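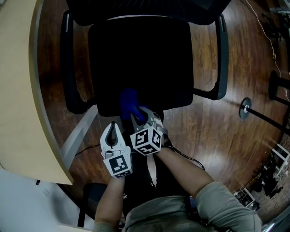 *Office chair with padded armrests beside a desk; a soft blue item lies partly over the front edge of the seat.*

An **office chair**, also called a desk chair or task chair, is a seat made for use at a desk or table. Most modern types stand on a single central column over a base with several legs, and most can turn and be raised or lowered. Office chairs are used in workplaces, schools, libraries and homes.

## Parts

### Seat

The seat is a padded pan covered in fabric, leather, vinyl or mesh. Foam is the usual filling. Dense foam keeps its shape longer, while softer foam flattens sooner under daily use. The front edge is often rounded downward (a "waterfall" edge) to ease pressure on the backs of the thighs. It is also the part that most people brush against when sitting down, and on fabric seats it tends to wear first.

### Backrest

Backrests are either padded or made of mesh stretched over a frame. Mesh lets air through and weighs less than foam, but it can sag or tear and is harder to patch. Many backrests have some form of lumbar support, such as a cushion, a curved bar or a set of flexible slats behind the lower back. On some models this part slides up and down.

### Armrests

Armrests may be fixed or adjustable. Fixed arms are commonly a bent tube or a molded loop with a flat pad on top. Adjustable arms move up and down, and on costlier chairs also in and out. Chairs without arms fit more easily under low desks.

### Base and casters

The base spreads the load across the floor. Five legs are now standard; older swivel chairs often had four and tipped more easily. Casters come in two main kinds - hard wheels for carpet and soft-tread wheels for hardwood, tile and other smooth floors. Hard wheels can scratch a wood finish, especially when grit collects in them.

## Care and cleaning

Loose dust is removed first, with a vacuum brush or a dry cloth. Microfiber cloths are widely used on frames, arm pads and bases and can be washed many times. Fabric softener is usually avoided when washing them, as it coats the fibers.
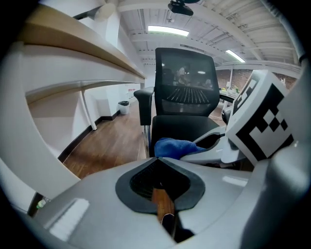
**Can a mesh backrest be cleaned with soap and water?**
Most mesh can be wiped with a damp cloth and a little mild dish soap, then wiped again with plain water and left to air dry before the chair is used.

Foam seats need less water than mesh. A soaked cushion dries slowly and may start to smell. Stains on fabric are blotted from the outside in, using a cloth that does not shed color. Leather and vinyl are wiped with a barely damp cloth; solvents can dry out or crack the surface.

Hair and thread wound around the caster axles are a common cause of stiff rolling. On most chairs the casters pull straight out of the base, and the hair can then be cut away with small scissors. Bolts under the seat and on the arms work loose over time and are checked with a hex key.

The supply firm Varma, based in Clarstead, published a care sheet for its customers in August. It covered 70 chair models and advised vacuuming fabric seats every 7 days in shared offices.

## Wear and replacement

The gas cylinder is often the first mechanical part to fail, and the chair then sinks slowly under weight. Cylinders, casters and arm pads are sold as spare parts and can often be changed at home. Torn mesh usually means replacing the whole backrest. The Vatgate furniture reuse project took in 811 office chairs in its first year and passed on more than half of them after minor repairs, mostly new casters.

## See also

- Desk
- Caster
- Upholstery
- Swivel chair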